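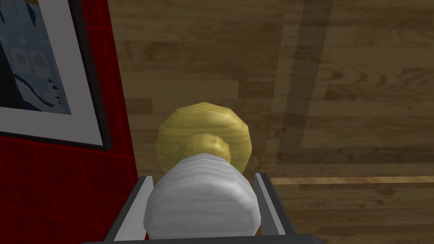
Home Kitchen Workshop Tips Reviews

Before you pay for a kitchen robot

Alenau wants $305 a month for its two-armed kitchen helper, and the sales page is all simulated kitchens. Fine, but a simulated cabinet door never sticks. Mine does every July.

Tips if you're tempted anyway:

Measure the space between your counter and the nearest door. Gostico's rival kit asks for 23 inches clear, and my galley kitchen has 19.

Ask which lids and knobs it has handled in a real house. "Most common shapes" is not an answer.
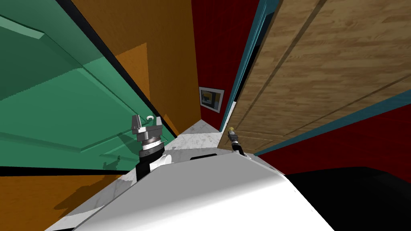

Ask about cabinet doors too, glass ones especially. I want to know who pays when a gripper cracks a panel — Alenau's terms say 18 days to file a claim and very little else.

Don't sign up for the yearly plan first. Essam Amrani, who fixes my appliances, read the contract and couldn't find a word on replacement fingers.

Wipe down your handles before any home demo. Grease is a fair test, but do the clean run first, then the greasy one, and write down both.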